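Pletidbridge sedge

Pletidbridge sedge is a tufted perennial in the sedge family, found in wet meadows, ditches and the margins of slow streams. First collected 1873 by the Lengyel party, on the Sellwood flats below Pletidbridge. For a long time treated as a form of a commoner species; kept separate in most recent local lists.

Description

Densely tufted, no creeping rhizome. Stems 30–75 cm high, sharply three-angled, rough near the top, smooth lower down. Leaves shorter than the stems, 2–4 mm. wide, flat or a little channeled, yellow-green, dying back to straw color. Basal sheaths red-brown, splitting into threads with age. Ligule short, blunt. Spikes up to 7, the top one male, the rest female or mixed, crowded except for the lowest. Lowest bract leafy, longer than the flower head. Fruit sacs egg-shaped, strongly veined, narrowed to a short forked beak. Nut three-sided, brown, dull. Stigmas 3.

Plants from shaded ditches are taller and floppy, with paler sheaths. These were named as a variety by Domingo Paredes but the differences dont hold up in cultivation.

Distribution and habitat

Lowland, from the Sellwood flats east to Gradov. Highest record 1278 m., on a spring line above Gradov, well out of the usual range and not refound. Likes peaty or silty soil, flooded in winter, damp through summer. Tolerates grazing and a late hay cut. Disappears quickly after drainage. Usual company is rushes, marsh marigold, meadowsweet and coarse grasses. 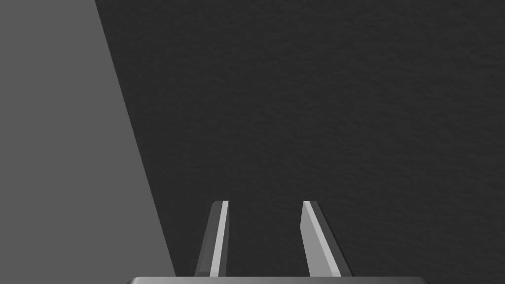 Image credit: Shiyu Ye

Flowering and fruiting

Flowers from May. Wind pollinated. Fruit ripe by midsummer and dropped soon after, so late collections are often useless for naming. Seed floats; most new plants turn up along the flood line. Germination is slow in the dark and much better on bare mud in full light. Seed kept dry for long periods does poorly.

Similar species

Most often confused with the common tufted sedges of the same meadows. Check the sheaths (threadlike when old), the veins on the fruit sac and the lenght of the lowest bract. Leaf color alone is no help. Hybrids reported by Woo-jin Joo, all sterile, fruit sacs empty and flat.

Status

Known from 19 sites in the survey by Gun-woo Kwak and Woo-jin Yook. Most are small. Main threats: ditch clearing, drainage, shade from willow scrub where grazing has stopped. No known uses, apart from a little rough bedding cut with other marsh hay.

Related articles
Flora of the Sellwood flats
Gradov spring fens
Lengyel collection
Wet meadow plants

This site uses cookies to remember your settings. Accept | Manage
Contact | Copyright | Back to top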